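Sevness 深煎りブレンド 豆 700g

トップ > コーヒー豆 > 深煎り > Sevness

Brunar焙煎所の定番、深煎りブレンド「Sevness」の大袋です。販売開始から毎年すこしずつ配合を触ってきましたが、今年の仕上がりは本当に気に入っています。袋を開けた瞬間の香りがまず違う! 黒糖と焼いたナッツ、それから奥のほうに干しいちじくのような甘い匂いがあって、挽くとそれがいっぺんに前に出てきます。

内容量:700g(豆のまま/粉は注文時に選択)
焙煎度:フルシティ〜フレンチの手前
配合:ブラジル(パルプドナチュラル)、グアテマラ、エチオピア少々
保存:開封後は密閉して冷暗所、または冷凍
焙煎所での通称:セブ

どんな味か

苦味はしっかりあります。ただ舌に残る苦さが短くて、飲み込んだあとにすっと引いて、そこから甘さが戻ってくる感じです(冷めてからのほうが分かりやすいので、急いで飲みきらないでほしい!)。酸味はほとんど表に出ません。エチオピアはほんの少ししか入れていないのに、抜くと急に平らな味になってしまうので、毎年ここだけは削れずにいます。

牛乳との相性は文句なしです。温めた牛乳を半分入れてもコーヒーの味が負けません。朝は牛乳入り、午後はそのまま、という飲み方をされている方が多いようです。 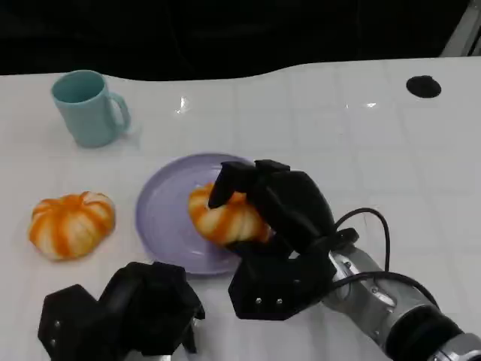
Hnat Harasym:去年の袋より苦味が丸くなりましたね。うちでは同じ挽き目のままだと少し薄く感じたので、ひと目盛り細かくしました。それで去年と同じ濃さになって、甘さはむしろ増えています。牛乳入りならもうひと目盛り細かくてもいいかもしれません。

ひと目盛り細かく、は焙煎所でも同じ結論でした。今年のグアテマラは豆がやや大きく、煎り上がりもふっくらしているので、去年の感覚で挽くと湯が早く抜けます。お手持ちのミルで去年の設定を覚えている方は、そこから少しだけ締めてみてください。逆に、湯が落ちるのに時間がかかりすぎて後味がざらつくときは戻します。

基本の淹れ方(ペーパードリップ、2杯分)

粉 24g、中挽き
湯 360ml、88度
蒸らし 40秒
全体で3分くらい

湯の温度は高くしすぎないのがこつです。95度で淹れると焦げた匂いが立ってしまい、せっかくのいちじくが隠れます。沸騰した湯をいったん別のポットに移すと、だいたいちょうどよくなります。蒸らしのあとは真ん中に細く、五百円玉くらいの円を描いて。縁に直接かけないほうが味が濁りません。

濃いめが好きな方は湯を減らすより粉を2g増やすほうをおすすめします。湯を減らすと苦味だけが目立ちがちです。

フレンチプレスなら粗挽き、4分。粉っぽさが気になる方は、押し下げてから1分そのまま置いて、最後の一口分は残してください。油分がたっぷり出て、これはこれで別のコーヒーのようで楽しいです。

アイスで飲む

粉を30gに増やして湯は240ml、氷をいっぱいに入れたサーバーへ直接落とします。溶けた氷でちょうどいい濃さになります。水出しの場合は粉60gに水700ml、冷蔵庫で一晩。水出しのSevnessはとろりとしていて、苦いのが苦手な家族がこればかり飲む、というお便りをもらったこともあります。炭酸水で割るのも試しましたが、これは柑橘系の浅煎りのほうが合いますね。

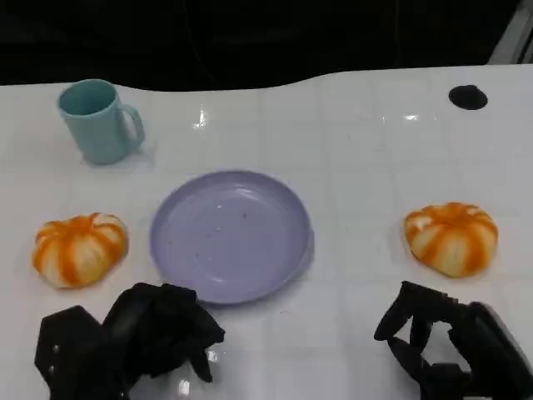 水出しの粉を引き上げるときは絞らないこと。袋をぎゅっとやると雑味が一気に出ます。持ち上げて、しずくが落ちなくなるまで待つだけで十分です。できあがったものは冷蔵庫で2日以内に飲みきってください。3日目でも飲めなくはないのですが、香りがすっかり寝てしまいます。

飲みごろと保存

焙煎してすぐは炭酸ガスが多く、粉がふくらみすぎて味が落ち着きません。見ていて気持ちのいいふくらみ方なのですが、味のほうは7日目からぐっとよくなり、そこから2週間ほどがいちばんおいしい時期だと思っています。袋の裏に焙煎日のスタンプがありますので、目安にしてください。

大袋を一人で飲む方は、届いたらすぐ小分けにして冷凍を。凍ったまま挽いて大丈夫です。解凍しようと室温に置くと豆が結露するので、使う分だけ出してすぐ袋を閉じます。

似た豆との違い

Vovano:同じ深煎りですが、もう一段深く、ビターチョコレート寄り。エスプレッソやカフェオレ専用に近い豆です。
Palamarchuk:中深煎り。酸味が少し残り、軽め。毎日何杯も飲む方はこちらのほうが疲れないと思います。
Sevness:その真ん中。どちらにするか決められない方に最初にすすめています。

ご注文について

豆は注文をいただいてから焼き、焼いた翌日に発送します。粉でのご注文はペーパー用、プレス用、水出し用から選んでください。エスプレッソ用の極細挽きは機械ごとの差が大きいため、豆のままのみの販売です。

今回の焙煎分は183袋、このうち粉での受付は146袋までです。次の生豆は9月に入荷する予定で、配合はまた少し変わるかもしれません。変わったときはこのページの配合欄を書き直します。

ページ更新:2019年6月18日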